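Speaker notes: Gathering examples without losing your mind
Noltham meetup, evening slot

Hi everybody, thanks for sticking around! I've got the slot after dinner, so I'll keep the math out of it. (Wait for the laugh. If there's no laugh, keep going.)

So the project is called Skundo. It's our attempt to teach one arm to do ordinary tabletop chores by feeding it examples, and I'm the person who's been making the examples. I've got 800 of them now, all done in simulation, and I have opinions about every single one.

Quick word on how a session goes. I load a table in Jarkel, our simulator, I drive the arm with a hand controller, and everything gets recorded: the joint positions, the gripper opening, the camera views. If I like the run I keep it. If I bump something I usually keep that too, but I tag it, and I'll come back to the tags in a minute.

Next slide, the mug task. Two views, give people a moment to look.

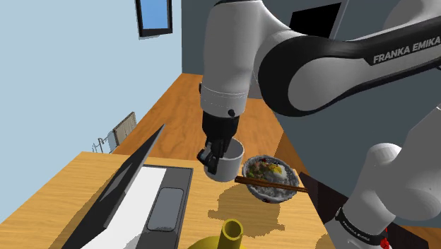
Same table, and now from close to the gripper: 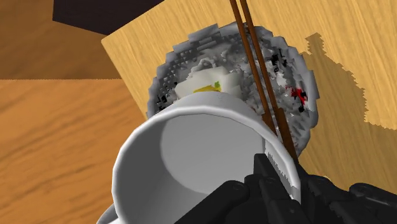

What's the point of moving the objects around between runs? If the mug always starts in the same spot, the model can learn the spot and never learn the mug, so we shuffle the layout before every recording.

OK, tags. This is the part I'd fix first if I were starting over. For the first 3 weeks I had a "good" tag and a "bad" tag, and that was it. Then somebody asked me how many of the bad ones were a slipped grip and how many were me sneezing on the controller, and I had no clue. I had to sit and rewatch all of them, with a lot of coffee. Please write down what went wrong while you still remember it!

Second thing, and I go on about this a lot: slow down. My early runs are fast because I was showing off. The model copied the speed and also the sloppy little wobble I do right before closing the fingers. I rerecorded that whole batch at a calmer pace.

(Drink some water here.)

Backlund is the next round: same arm, new chores, and 2 people driving in place of just me. I'm curious what happens when the examples come from hands with different habits. My guess is we'll fight over how to approach a handle.

Leave the tag list up on the screen for questions. If anyone wants the spreadsheet, grab me by the door afterward.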